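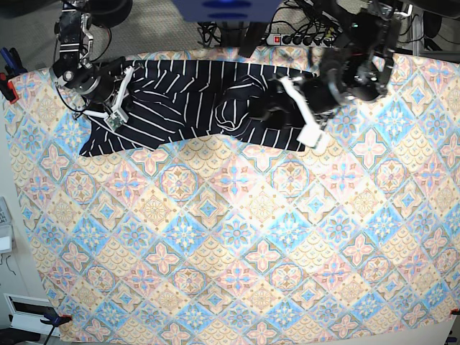
Demonstration gathering (robot learning)

Demonstration gathering means collecting examples of a job so a learning system can copy it. I got hooked on it through clothes — shirts bunch up differently every time!

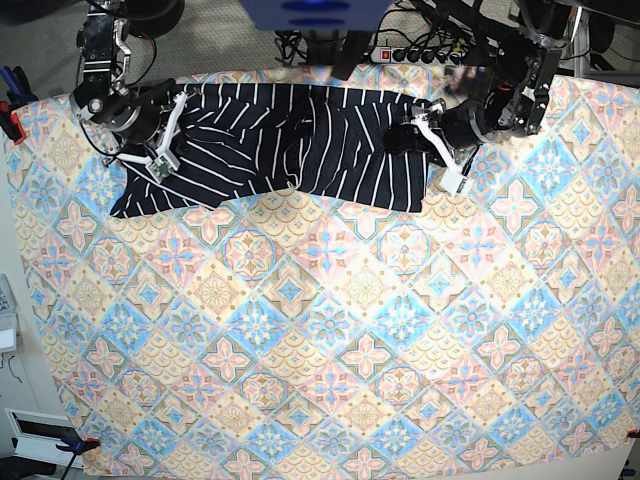 One try from start to finish is called an episode. Declan Quinlan, who taught me, likes 2000 of them per task, and I'd take 3000 if my wrists allowed.

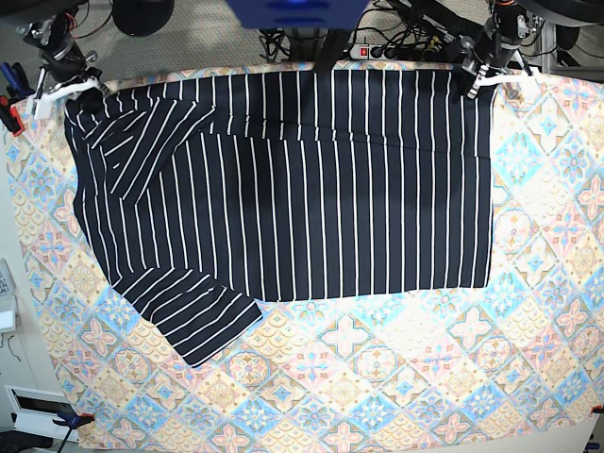 Sleeves need the most variety, so I mix up the starting folds a lot.

See also: Teleoperation, Cloth handling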